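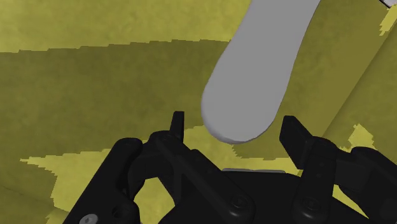
Ticket: Registration confirmations not received, Survivor Support Forum
Service: Larivance event booking
Reported by: Tedville Women's Aid Partnership
Handled by: Octavian Sârbu, Service Desk
Priority: High
Status: Resolved, monitoring

Summary of issue
The Partnership reported that people registering for its spring forum on domestic abuse services were shown a completed booking page but received no confirmation email. The joining details, including the venue entrance and the contact number for the support team, are sent only in that email. The Partnership does not publish the venue address, for reasons of safety, and asked that no workaround place it on the public page.

Log

2025-12-04, first entry
Ticket opened. Reporter confirms that nearly 70 registrations are affected. Bookings appear correctly in the organizer's list. Reporter asked not to contact attendees until the cause is known, as several have requested contact by one method only.

Second entry
Test booking made with a Service Desk address. Confirmation received within a minute. Second test made with the "safe contact" box ticked. No confirmation received. Fault reproduced.

Third entry
Mail records reviewed. Messages for safe contact bookings are being held in the queue with the error "sender name missing." The Partnership uses a neutral sender name for these messages so that the subject of the event cannot be seen in an inbox. That field was blank in the event settings. Reporter states that it was filled in when the form was approved.

Fourth entry
Change history obtained. The form was copied from the Ruggiero training day template after approval, and the copy did not carry over the neutral sender name. Passed to the forms team to determine whether other events are affected.

Fifth entry
Sender name restored by the organizer. Held messages were not released automatically. Before release, the Service Desk asked the Partnership to check the wording of the subject line — it still showed the full title of the forum. Subject line changed to "Your booking" and approved by the reporter in writing.

Sixth entry
Held messages released in 2 batches. All shown as delivered except 4, which were returned because of mistyped addresses. These have been referred to the Partnership. The Service Desk will not attempt to correct or guess an address on a safe contact booking.

Seventh entry
Forms team reports one other event affected, a drop-in session at the Druvevgate center. Registration had not yet opened, and no messages were held. Organizer informed and setting corrected.

Resolution
Sender name and subject line corrected. Confirmations sent. The form can no longer be published with the safe contact option switched on and the sender name left blank.

Outstanding
The Partnership has asked whether the reminder email due in March will use the same neutral wording. Reminders are set up separately and must be checked by the organizer. Ticket to remain open until a test reminder has been received and approved.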